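Donating Household Goods and Sundries: Frequently Asked Questions
Perkorton Community Supply Service
Last revised 2024-10-27

What does the Supply Service accept?
We accept kitchenware, tableware, toiletries and selected foods from households within the Perkorton and Delley districts. Last year the Service filled 1,682 requests. Furniture and electrical goods are handled by the Mägi Street depot.

How are items sorted?
Each item is placed on clean white paper and checked under even light before it is assigned to a shelf. Paper is replaced between food and toiletries.
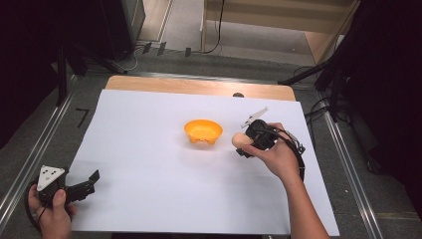

Eggs are accepted on weekday mornings only and must arrive in their original carton with the date legible. They are checked singly. A shallow plastic bowl, such as the orange-yellow one on the sorting paper, keeps an egg from rolling off the table. Any egg with a crack, however fine, is discarded. Pale and pinkish-beige shells are treated the same as white or brown ones.

May I donate plastic bowls and dishes?
Yes. Bowls should be washed, free of deep scratches and able to stand level. Lids are welcome if they fit. Please nest bowls of the same size and place a sheet of paper between them.

Is unwrapped soap accepted?
Unwrapped bars are accepted if they have never been used. Soap stored for a long time may develop whitish streaks or a chalky patch near the rim. Such marks do not disqualify a bar. Bars that are split, sticky or strongly discolored are declined. Please do not pack soap in the same box as food, as the scent transfers readily.

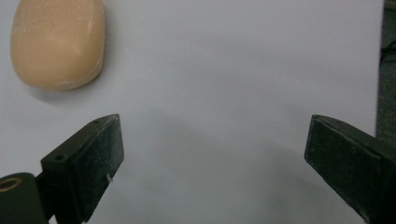 How should I pack my donation?
Use boxes no larger than a standard grocery carton. Each household may bring up to 6 boxes per visit. Write the contents on one side of every box.

Will I receive a receipt?
A receipt is issued at the counter on request. For donations from businesses, please write in advance to Luminița Bucur, Donations Office.

Whom should I contact with a question about food items?
Questions about food should be directed to Funmilayo Akinola at the Nemer Road counter, which opens at 9 a.m. Monday through Friday.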